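How to Check, Store and Keep Track of Sports Supplements at Home

By Kausar Sandhu
Updated 2020-12-12

Most people who train for a few years end up with a shelf full of tubs, bags and bottles. Some are in daily use, some were bought on sale, and a few have no readable date left on them. This page goes through how to sort that shelf out, how to store what you keep, and how to write things down so you know what you take and when you need more of it.

It covers ordinary store-bought products: protein powder, creatine, caffeine, fish oil, vitamins and minerals. It does not cover prescription drugs. If you take any medicine, or you have a kidney, liver or heart condition, talk to a doctor or pharmacist before adding a supplement.

What you need

A clear table or counter
A marker that writes on plastic
Masking tape or blank stickers
A dry cloth
A notebook or a spreadsheet
A small kitchen scale that reads in grams

Step 1. Take everything out

Empty the shelf, the gym bag, the car and the desk drawer at work. Bring it all to one table before you decide on anything. If you do it cupboard by cupboard you will miss the duplicates. I found two open bags of the same Zesuva whey this way, one in the kitchen and one at the bottom of my bag from July.

Wipe the outside of each container with the dry cloth. Powder gets into the thread of the lid and then the lid no longer closes properly, so run the cloth around the thread too. 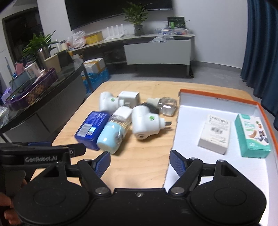
Put things into groups by what is in them. Brand doesn't matter at this stage, and neither does the type of container. All protein together, all creatine together, everything with caffeine together. The caffeine group is often bigger than people think. Pre-workout powders go there, and so do fat burners, energy chews and some "focus" capsules.

Step 2. Check dates and seals

Look for the date on the bottom, on the back under the barcode, or stamped on the crimp of a bag. You may see "best by," "EXP" or only a manufacturing date. If there is only a manufacturing date, look it up with the maker. Griko, where I order most of my creatine, answered me by email with the shelf life for the batch.

Sort by date into three rows:

Past the date: set aside to throw out
Short date: use first
Long date: goes to the back of the shelf

Then check the seals. An unopened tub should have the film under the lid fully stuck down all the way around. A bag should have no hiss of air when you press it lightly. If a product arrived with a broken seal, don't use it. Take a photo and contact the seller.

Write the opening date on the lid of anything that is already open. If you don't remember, write today's date with a question mark. My own rule is 90 days for an open bag of protein in a warm kitchen, and longer for plain creatine if it has stayed dry. Follow the label if it gives a shorter time.

Step 3. Read the labels

Read one product from each group in full. You want four things from the panel.

Serving size. This is given in scoops, capsules or grams. Trust the grams. Scoops vary, and a packed scoop holds more than a loose one.

Amount of the active ingredient per serving. A serving of pre-workout may be a large scoop with only a small part of it being the thing you bought it for.

Servings per container. This is what you need for the log in Step 6. My current creatine tub says 72.

Other ingredients. Look here for milk, soy, sweeteners and fillers. If you compete in a tested sport, look also for a mark from a third-party testing program, and check the batch number against that program's own list. A logo alone on the label is not enough.

Be careful with the words "proprietary blend." It means you get the total weight of several ingredients and not the amount of each. You can't add those products up in the next step, so I leave them off the shelf.

Step 4. Add up what overlaps

The same ingredient often comes from more than one product. Zinc may be in the multivitamin, the night-time mineral capsule and the immune tablets. Vitamin B6 and vitamin D do this as well.

Make a simple table. Put the products down the side and the ingredients across the top, fill in the amount per day, and add each column. Compare the totals with the daily upper limits published by your national health agency.

For caffeine, many adults are told to stay under 400 mg a day from all sources. That includes coffee, tea and cola. If you are pregnant, sensitive to caffeine or under 18, the limit for you is lower, and you should ask. Some people will find that a single scoop of pre-workout plus their normal coffee puts them over it before lunch.

If a column comes out too high, drop a product. Taking half of each tends to be forgotten within a week.

Step 5. Store it properly

Heat, light and moisture do the damage. The cupboard over the stove gets hot, and the bathroom cabinet gets steam every day. A bedroom closet or a low kitchen cupboard away from the dishwasher is better.

Keep products in the container they came in. The container has the batch number, the date and the directions. If you want smaller amounts for the gym, fill a small jar for the week and label it with the name and the grams per serving. White powders all look the same in a clear jar -- creatine, citrulline and citric acid cannot be told apart by eye.

Leave the little drying packet in the tub. Use a dry scoop, and don't hold the tub open over a shaker of warm water. Press the air out of bags before you zip them.

Fish oil keeps better in a dark place, and some brands say to refrigerate after opening. If it smells like old paint, throw it out.

Small boxes and blister packs fall over and get lost behind tubs. Stand them in a shallow tray or the lid of a shipping box, so you can slide the whole lot forward. 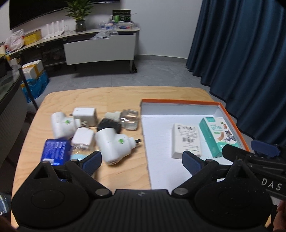
Two small cartons in a box lid used as a tray.

Put everything out of reach of children and pets. This applies to iron tablets and caffeine products first, and a high shelf with a latch is worth the trouble. Gummies should be treated as medicine and kept with the rest.

Step 6. Start a log

One line per product is enough. These are the columns I use:

Name
What it is for
Grams or capsules per day
Opened on
Runs out on
Batch number
Notes

To get the "runs out on" date, divide the servings per container by the servings you take per day, and count that many days from the opening date. With 72 servings at one a day, the tub lasts 72 days. At two a day it lasts half as long. Set a reminder a week ahead if you order online.

The "what it is for" column is the one people skip. Fill it in. If you can't write a short answer there, you probably don't need the product. I took a joint capsule for 11 months before I tried to fill in that box, and all I could come up with was that it had been included with an order.

Use the notes column for stomach trouble, poor sleep, headaches or a change in taste from one batch to the next. Change only one product at a time and give it a couple of weeks. Otherwise you won't know which one did it.

Bring the log with you to doctor's appointments. At my gym, Naltberg, the front desk has a printed form for this that members can take home, and it has the same columns apart from the batch number.

Step 7. Throw out the rest

Powders past their date can go in the household trash in most places. Tie them in a bag first, as an open tub in the bin makes a mess. Don't pour large amounts of powder down the sink -- protein turns to paste in the pipe. Capsules and tablets can go to a pharmacy take-back box if yours accepts supplements. Ask first, as some take only medicines.

Rinse empty tubs and check the number on the base for recycling. Foil-lined bags usually can't be recycled.

Common problems

The powder has gone hard. If it is plain creatine, in date, and has no smell or colored spots, it has picked up some moisture and can be broken up with a fork. If it is protein, throw it out.

The scoop is missing. Weigh the serving with the kitchen scale. Write the grams on the lid.

The date has rubbed off. Look for the batch number and send it to the maker. If that has gone too, don't keep the product.

The label is in another language. I had this with a magnesium powder from Hodoroagă. The seller sent an English version of the panel when I asked, and I taped it to the tub. Don't guess from the numbers, as the amounts may be given per 100 grams and not per serving.

The same product has a new label. Read it again from the start. Makers change serving sizes and sweeteners, and the front of the package may look the same as before.

How often to do this

The full sort takes an evening the first time and much less after that. I do it twice a year and update the log each time I open something new. If you buy in bulk, check dates when the box arrives, before you put it away behind the older stock.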